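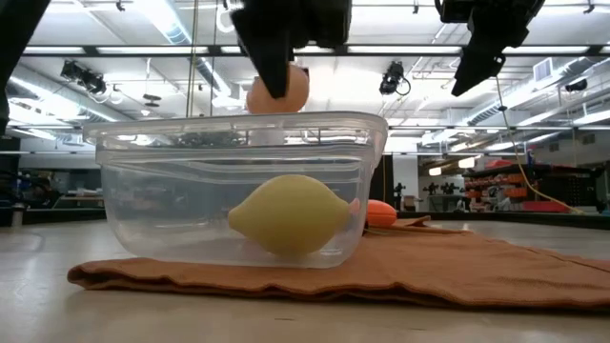 Nadja Moser had been writing planning software for years before she let herself worry about plastic. "With a cardboard box you get edges, you get depth, everybody goes home happy," she told me over a very long coffee at Sevenel. A clear food container is a different animal. You can see the lemon right through the front wall, a bit softened by the cloudy plastic, and the rust-orange cloth is right there underneath, so the depth map her planner receives tends to have a lemon in it and no wall at all. "And then the planner cheerfully offers you a path through the side," she said, laughing.

Her answer, which she worked out with Lizeth Benavides over most of August, was to stop asking the depth data where the container is. A small model looks for the rim instead and fits a box shape below it, and the planner treats that box as solid, whatever the sensors say. They labeled 2,221 rims by hand to train it. "Lizeth did more than her share and I owe her several dinners," Moser said.

The whole thing takes 37 milliseconds per update – fast enough, she feels, for both arms to share one map. She'd still like it to be nearly 10, and she is not at all happy yet with how it treats lids. I asked when lids might be ready. She looked into her cup for a while and said to ask Lizeth.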